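In Conversation: Theophilus Frimpong on Gifts, Records and the Small Museum

The Jeltholm Museum of Everyday Life occupies two floors of a former seed warehouse in Bredby. It holds 804 cataloged objects, nearly all of them donated by local households, and it opens to the public from April through the end of the fall. Theophilus Frimpong has served as its collections manager for nine years. He met with the editors of this newsletter in the reading room on the upper floor to discuss how a small institution decides what to accept, what to decline and how to speak with donors about both.

Mr. Frimpong came to museum work from public records. He spent the first part of his career in the archive of a county land office, where he indexed deeds and survey books, and he credits that period with most of his working habits.

"In a land office, a record is either complete or it causes trouble for someone later," he said. "I arrived here expecting objects to be different. They are heavier and they take up more shelf space, but the paperwork asks the same things of you. Who gave it, when, on what terms, and did they have the right to give it."

That last question is the one he raises most often with donors. Many of the items offered to the museum come from estates in which several relatives have an interest. The museum now requires a signed statement from the person making the gift, together with the names of any siblings or other heirs who might reasonably object. Mr. Frimpong introduced the requirement in his second year, following a dispute over a sewing cabinet that took eleven months to settle.

"The cabinet was offered by one daughter and wanted by another," he recalled. "Both were courteous people. We had already given it a number and written a label. In the end it went back, and I believe it was right that it went back. But we had to remove it from the catalog, write to two parties and explain to a visiting school group why there was a gap in the display. A single page at the beginning would have spared everyone."

The museum receives many more offers than it can accept. In the most recent year it was offered 200 objects and took in 51. Mr. Frimpong reviews each offer himself before it goes to the acquisitions panel, which meets four times a year and includes two members from outside the institution.

Asked how he tells a family that the museum does not want a treasured possession, he paused before answering.

"I do not use the word 'want,'" he said. "I tell them what we already hold. If we have six butter molds of the same type, I will bring the donor upstairs and show them the six. Most people understand immediately once they see the shelf. The difficulty comes with letters and e-mail, when they cannot see it, and a refusal reads as a judgment on their grandmother."

He prefers, where possible, to visit donors at home. A home visit allows him to see an object beside the things it was used with, and he has often left with something other than what he was invited to collect. He described a call to a house on the Park side of town, where the owner had set out a china service on the dining table. The museum had no need of the china. In the kitchen, however, hung a household calendar on which the family had written down the price of coal, eggs and shoe repairs for an entire year.

"She was a little embarrassed that I asked for it," he said. "It had grease on it. It is now one of the most requested items in the reading room, and students come from other towns to use it."

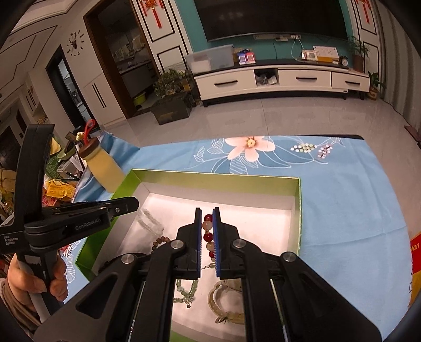
Personal adornment is a particular area of interest for the museum at present, and Mr. Frimpong considers it one of the weaker parts of the collection. Families tend to keep jewelry of any value and to discard the rest, so that inexpensive pieces worn every day are poorly represented. The museum has begun to seek them out, along with the boxes, wrapping and cards in which they were given.

"A thing that was bought for a small sum and given with affection has a history," he said. "It was chosen by someone. It may have been the first present a young person bought with wages. When the piece reaches us without that account, we can describe the materials and the clasp, and we can say very little else. I would always take a modest piece with a full account over a fine one with none."

To gather such accounts, the museum uses a short written form and, where the donor agrees, a recorded conversation. The form was revised last year. The earlier version ran to four pages and asked for dates of manufacture, place of purchase and original cost, and most donors left those lines blank. The current version is a single sheet. It begins by asking when the donor first remembers seeing the object.

"People can answer that," Mr. Frimpong said. "They will tell you it was on the windowsill, and that they were not permitted to touch it. From there the rest tends to follow. If you begin with the date of manufacture, you have told them that they do not know enough to speak."

The recordings are kept on two drives in separate buildings, and typed copies are filed with the object record. Donors may close a recording to the public for up to twenty years. Few have asked to do so, although Mr. Frimpong makes a point of explaining the option twice, once before the conversation and once after it.

The catalog itself has been moved to a database called Businico, which the museum adopted three years ago in place of a card index and several spreadsheets that did not agree with one another. The transfer was slow. Each card was checked against the object before the new entry was approved, and where the object could not be found, the entry was marked as missing and left in place.

"There was some pressure to leave the missing items out, and I understood it," he said. "A list of things you cannot find does not make pleasant reading for a board. But the card is evidence that we once had the object in our care. If I delete the entry, then we have lost it a second time." Seventeen missing objects have since been located, most of them in boxes bearing the wrong number.

On the matter of storage, he was direct. The upper floor is dry and well suited to textiles and paper. The lower floor is not, and larger wooden pieces placed there must be checked each month for mold. The museum has applied for funds to install new climate equipment and expects a decision before the next season. In the meantime, no further furniture will be accepted.

The conversation turned to the public program. Attendance at the museum's evening talks has grown, and the most popular in recent memory concerned the history of household mending. The hall was full by seven o'clock, and a second session had to be arranged. A published guide to caring for objects at home, printed in a run of 500 copies, has been distributed through the public library and the two pharmacies in Bredby.

Mr. Frimpong wrote most of the guide and was asked which advice readers had found useful.

"The section on labels, I am told," he said. "Write down who is in the photograph while you still know. Use a soft pencil on the back, near the edge, and press lightly. Put a slip of paper in the box with the brooch or the watch saying whose it was. Keep the slip with the object and not in a drawer somewhere else. I have seen very orderly families keep an excellent list that refers to things by numbers, with no numbers on the things."

He was also asked whether he keeps a collection of his own. He does not, apart from his father's measuring tools, which remain in use. He has written slips for each of them.

The museum will accept new offers for the coming acquisitions round until the end of April. Prospective donors are asked to send a written description and to wait for a reply before bringing any object to the building. The form is available at the front desk, and staff can complete it with donors who prefer to give their answers aloud.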